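Chapter 2
Getting Around Town: Buses, Bikes and the Last Mile

If you grew up in a place where the nearest bus stop was a long walk down a road with no sidewalk, you already know more about the subject of this chapter than you may think. Transportation planners have a name for that walk. They call it the last mile, even when it is a good deal shorter or longer than a mile, and they have spent many patient years trying to make it easier for the rest of us.

Let us begin in Markside, a town we will come back to several times before the chapter is through. Markside has one main bus line, the 33, which runs from the old depot at Girkuvus Square out to the Adach housing estates and back again. On weekdays a bus leaves every 30 minutes. That sounds pleasant enough on paper, and it is, provided you live near the line (and provided you don't mind a little waiting, with a book or a friend for company). For the families on the far side of Saragih Hill, though, the line might as well run through another county!

When Reinhold Heitmann took over as the town's transit planner one September, he did something that I wish more planners would do. He left the car at home and rode the 33 to work, and he kept a notebook on his knee the whole way. He wrote down where people got on, what they were carrying, and how many of them had to cross a busy street to reach the stop. You will read several pages of that notebook in Section 2.3, and I hope you enjoy his handwriting as much as I do. 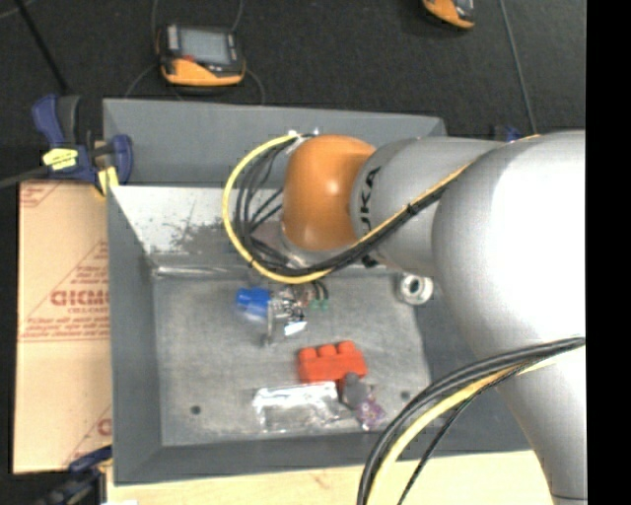
Figure 2.1 A robot arm with yellow and black cables, over a gray bin.

Later that year the town mailed out a survey, and 1415 households sent it back. Many people wrote in the margins. They wanted a bench, or a light, or a safe place to lock a bicycle while they were gone for the day. Very few of them asked for a faster bus. Keep this in mind as you read, for it will help you see why a fairly small sum spent on sidewalks and bike racks can change who rides and who stays home.

Before you go on to Section 2.1, take a few minutes to think about a trip you make every week. Write down each part of it, including the parts on foot, and the time you spend waiting. Keep the page somewhere safe, as you will need it again for the mapping exercise at the end of the chapter.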